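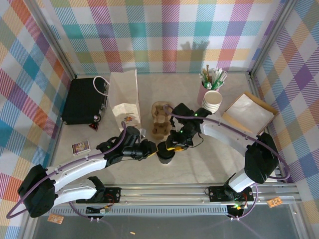

Flitolov two-arm teleop kit, after 13 sessions

Short version: good for the price, cables are a pain. Keeping it.

Bought it for takeout-packing demos. Cups, napkins, straws, drink carrier, paper bag, all the stuff you'd find on a cafe counter. You hold the leader arms, the followers copy. Setup took me an afternoon, most of it calibration. Manual is thin, skip to the back.

Good stuff: lag is low enough that I quit noticing it. Both arms can work close together over one cup and I dont feel lost. Yellow bits on the fingertips help a lot when the cup is black. Rail mount is stiff.

Less good: purple cables loop way out from the arms. Tie them back before you record anything. Leader grips get tiring, my thumb was done by 4 pm. No force feedback either, so paper cups get crushed till you learn a light touch. Napkins — forget it for the first week.

244 demos saved so far, lost 2 to a software crash. Export is fine, a bit slow. Noura Hakim tried my setup in February and was stacking cups in minutes, so the learnig curve isn't bad.

Support (Ignacio) answered same day. Four stars. Would be five with shorter cables.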